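Filed under: Grippers & End Effectors > Comparisons
5 min read

Prestum two-finger vs. Laxdal parallel on PC disassembly — first impressions

gorkit_lu
2022-06-23
Okay, I've been itching to post this! We have both grippers at the Gorkitgate bench now and I'm running them on the same job: parts in and out of an old Dell tower, with a molded tray next to it for the drive, the processor and the memory. Same arm, same Arkside controller, 30 runs per gripper per part. I picked this job because the parts are so different from each other. The drive has a nice chunky blue caddy, the processor is a thin little square, and the memory is long and skinny.
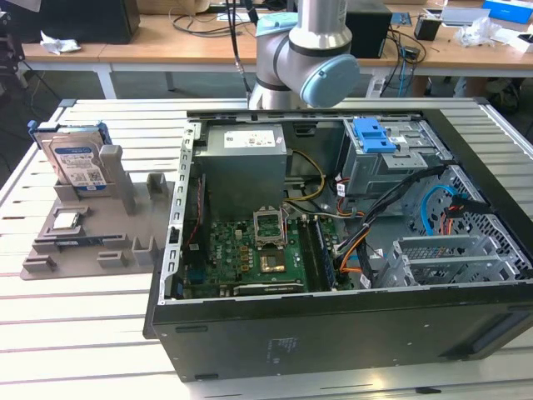
Luana Godoy
Integration tech, Gorkitgate

So far I'm loving the Prestum on the drive. It closes evenly and I've had no slips with the caddy. On memory the Laxdal is ahead, mostly thanks to its narrower tips. Processor is a draw (a sad one, both need work).

benchrat66
Great job to test on! But are you using stock fingertips on both? I ran a Laxdal for 2,051 cycles on plastic housings and the stock pads were shiny by the end. Swapped to softer ones and it was a different gripper.

gorkit_lu
Stock on both. I want the out-of-the-box numbers first, then I'll start swapping.

LQuintana
I'd push back on "ahead on memory." If the tips are narrower, you're comparing tips. Put the same tips on both and I bet the gap closes. Also, what are you using for the wrist camera? On my cell that made a bigger difference than either gripper.
— Lindalva

gorkit_lu
Fair, but people buy the thing with the tips it ships with, so I'm keeping that result in! Wrist cam is a cheap wide one, plus a fixed camera on the bench. The wrist view is so good for the caddy. You get the fingers and the part together all the way in:
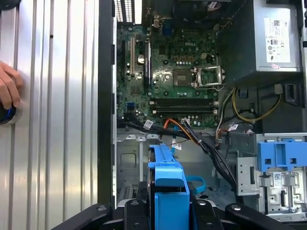
Wrist cam, gripper on the blue drive caddy

LQuintana
Nice view. I still don't agree on the tips, but I see why you like that camera. How do you keep clear of the cables in there?

gorkit_lu
Straight-down approach and a slow zone for the last 66 mm. I tried coming in at an angle and hated it.

benchrat66
Slow zone, yes. Mine is longer, but my controller is older than dirt. Any chance of force logs?

gorkit_lu
Yep, 138 of them saved already. I'll clean them up and post a zip, then do the same-tips round for Lindalva — she's not going to let it go otherwise :)

LQuintana
Correct. Do memory first please.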